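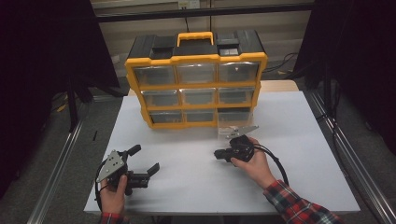 Nine drawers and a handle on top. Small parts have a home at last.

I have been meaning to write about the junk box for most of December, and as usual I let it slide until the dishes from Christmas dinner were soaking and the house had gone quiet. So pour yourself something warm, because I'm going to go on a bit about screws.

Every house I've ever lived in has had a junk box. In the apartment it was a cookie tin, and when we moved out to Skarnholm it turned into two cookie tins and a shoebox, and then somewhere along the way the shoebox gave up and everything got tipped into one big plastic tub under the stairs. You know the kind of thing that goes into it. The extra bolts that come with a bookcase. Picture hooks. Felt pads for chair legs, still on their sheet, with two missing. Keys that fit nothing (I will never throw out a key, don't ask me to). We bought an Idudix wardrobe when we moved in and I swear a third of that tub was Idudix bolts, because we got it wrong the first time, called for a replacement bag, and then found the original bag inside the box lid.

The thing that finally pushed me over was a shelf. I wanted to put up one shelf in the laundry room, the narrow one from the Eren set, and I needed four matching screws. I sat on the hall floor with that tub for an entire evening. I found three. The fourth one I used was a slightly different color, and every time I do a load of towels I look right at it.

So I bought a parts organizer. I looked at a lot of them, probably more than is healthy. There was a lovely metal cabinet at the hardware place on the Vatby road that wanted $268 for itself, and I did stand in front of it for a while, but I was not going to spend that on a house for leftover screws. Mine cost $15. It's bright yellow with a black top, and I'll admit I picked it partly for the yellow, because I lose things, and I don't think I can lose this. It has a carrying handle, which I thought was a silly extra until I had carried it up and down the stairs a few times, and now I wouldn't buy one without.

The drawers are see-through, or see-through enough. They're a bit cloudy, so you get the general color and shape of what's in there and not much more than that. I have seen people online complain about this sort of plastic. It doesn't bother me. I'm going to label them anyway, because the other people in this house will open every drawer in turn if there isn't a word on the front, and then leave them all hanging open like a dresser in a burglary.

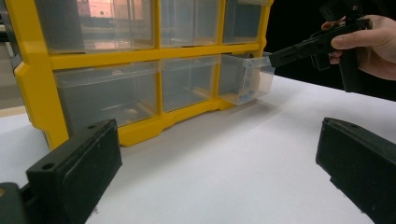
Posted by the Skarnholm House Diary
Thursday, December 25, 2025
Filed under: Tidying, Small jobs

The bottom right drawer is pulled partway out up there, with the few little blue bits in it. I like that corner for whatever I reach for most. If you set the case down on a table and you're right-handed, that's where your hand lands, and it saves you leaning over the whole thing.

Now, how to sort. I have strong feelings about this, and I got to them by doing it wrong. My first try was to sort by what the thing was for. Bookcase parts, picture parts, bathroom parts. It sounds sensible and it fell apart right away! A wall plug is for a bathroom until the day it's for a bedroom, and then you're standing there trying to remember which room you were thinking of last spring. So I emptied it all out on an old sheet and went by what the thing is. Screws with screws, nails with nails, hooks with hooks. Within the screws I only split long from short, and I hold them up against the side of my thumb to decide. It isn't scientific. It has worked fine.

A few things I'd pass along if you have your own tub under your own stairs.

Don't do it on carpet. I did the first round on carpet and I'm still finding brads with my feet. A plain light-colored table is so much better, you can see every last thing that rolls away.

Keep a bowl beside you for the things you can't name. Give it 5 minutes at the very end, no longer, and whatever still has you stumped can go in an envelope. I wrote "mystery" on mine and put it in the kitchen drawer, and I have opened it once since, to add something.

Don't fill the drawers. It's so tempting, when you've got a tub to empty, to just keep pouring until it's gone. But a packed drawer is its own little junk box, and you'll be back to digging with one finger. I set myself a limit of 5 of any odd furniture bolt and took the rest to the swap shelf at the recycling center, where I hope they have gone on to finish somebody's wardrobe.

And leave a drawer with nothing in it if you possibly can. Something always turns up. In our case it was cup hooks, a whole card of them, which had been in a coat pocket since the summer.

I haven't decided where the organizer is going to live. Under the stairs is the obvious spot, now that the tub is gone, but it's dark in there and I'm afraid of starting the whole sorry business over again. The shelf in the laundry room would take it, I think, if I move the detergent down. That would also put it directly in front of the screw that doesn't match, so I'm leaning that way.

The labels are my job for the quiet days between now and New Year's. I bought the paper kind, and I'm going to write them by hand in pencil first, having learned something from the spice jars (some of you will remember the spice jars). If you've found a label that stays put on that slightly slippery drawer plastic, please tell me in the comments, and tell me whether it comes off again cleanly, too. I change my mind a lot.

Right, those dishes. Merry Christmas to you all, and thank you for reading along this year.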